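Dronalholm Makers Forum > Clubs and Classes > Student project logs
Thread: Gripper class, project 2: the tissue box

baltach_bill
Posted May 4, 2019

Starting a log for the second project so we stop losing it in the group chat. For anyone reading along from outside: this is the evening class, we teach a pick-and-place task by doing it ourselves with the hand-held grippers, and then the poor policy has to learn from us. Project 1 was stacking cups. We do not speak of project 1.

Project 2 is the tissue box. Pick it up with the right gripper, put it in the tray, let go, back to start. Kwan-ho Tseng wrote the task sheet, so complaints go to him. We're aiming for 24 clean demos per person.

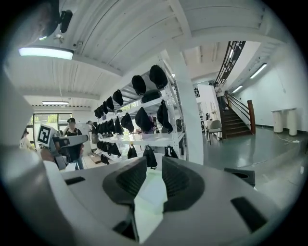 Grippers out, shelves behind.

If you have opinions on the task, now is the time.

stairs_guy
Replying to baltach_bill

I have opinions. Why is the start pose "wherever feels natural"? What feels natural to me at the end of a workday is lying down. Last project we had five people and five start poses, and the model split the difference and went for the edge of the table.

kh_tseng
Replying to stairs_guy

Task sheet author checking in. It says "wherever feels natural, within a hand's width of the near edge." You quoted the half you liked. The variation is on purpose. If everybody starts from the same spot, it learns that spot and falls over anywhere else.

stairs_guy

A hand's width. Whose hand?

kh_tseng

Yours. It's natural.

fang_fan_23

Can we talk about the markers instead. My tracking dropped out on some 20 of my takes and I only found out when I got home and plotted them. The left one is fine. The right one goes off to visit the ceiling and comes back a second later like nothing happened.

baltach_bill

Are you rolling your wrist when you go in for the grab? I did that for a whole evening. Felt very smooth, very professional. All of it went in the trash. 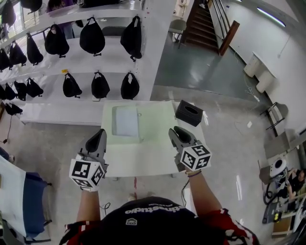

Wrist angle is most of it, and I say this as somebody who got it wrong for weeks. What you want is to keep the cube looking at you the whole way in. Look at how the grippers are held there, both white cubes facing back toward the person and the right jaw already pointing at the tissue box before the reach has gotten anywhere. If you line up first and then go, there's no reason to twist at the end. Fang's script will flag any dropout over half a second, so please run it before you leave and save yourself the drive home feeling good about it.

fang_fan_23

I was absolutely rolling my wrist. I thought it looked elegant.

Also, for the record, the user name has nothing to do with the script. I had it first.

stalano_sue

Dissenting view: I think the tissue box is a bad object. It's black, the jaws are dark, and when they meet I can't tell on playback whether I've got hold of it or I'm just standing near it with confidence. Kaiwen Cai's section used a yellow sponge and they had a working policy by September.

kh_tseng

They had a working policy for a sponge.

stalano_sue

Which is one more working policy than we have.

kaiwen_c

I was told my name came up. The sponge was good for getting started and then we paid for it. You can grab a sponge any old way and it forgives you, so our demos were sloppy and we couldn't see it. Then we switched to a rigid box and the thing just bulldozed it across the table. I'd stay with the tissue box. I'd also put tape on it, something light colored, on the two sides you grip.

stalano_sue

Tape I can live with.

kh_tseng

If we tape it, everything recorded so far is a different object. I'm not throwing out two evenings of data for tape.

stairs_guy

How much of those two evenings passed the script?

kh_tseng

I'm running it now.

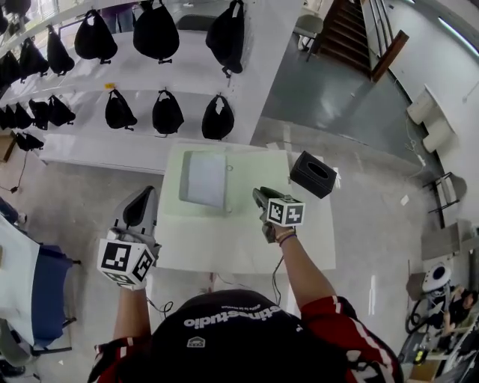
While that grinds away, the other thing I want settled is the left hand. The sheet has it doing nothing in this task, but doing nothing still needs a rule. Some of you hold it dead still and some of you let it drift along behind the right like it's being walked. I'd take either one. What I can't use is both in the same set, and stalano_sue, you switch in the middle of a take.

stalano_sue

My left hand is expressive.

baltach_bill

Can it be expressive in one place? Let's say left hand stays over the near edge, jaw forward, still. I'll add it to the sheet tonight unless somebody objects.

stairs_guy

I object in principle but I'll do it.

kaiwen_c

We let ours drift. It was okay, you just need a lot more takes before it stops mattering. With 24 each I'd hold still.

kh_tseng

Script finished. 23 takes survive.

fang_fan_23

23 each?

kh_tseng

Total.

stalano_sue

I'll bring the tape.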